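Cords Behind the Workbench

I've been meaning to write up my cord habits for ages, and a reader's note in September finally got me to sit down and do it (thank you, it was a lovely note!). My first rule is to give every cable a bit of slack where it plugs in. A thick cord wants to make a big lazy curve, and if you force it into a tight corner it will tug on the connector every time you bump the bench. 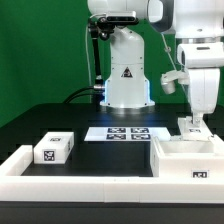 The second rule is to keep thick and thin cords apart, at least until they get down to the floor. I use soft fabric ties, the kind you can open again, and I cut mine about a hand's width long, so there's plenty to grab when I want to move things around – and I always want to move things around. Black tabletops show every speck, by the way, so wipe yours with a barely damp cloth and then a dry one, going behind whatever is standing on it. Unplug first, please!

And do label both ends of each cord. A scrap of masking tape folded over itself is fine. I bought a pack of 40 fancy tags from Carulley once and still have most of them in the drawer.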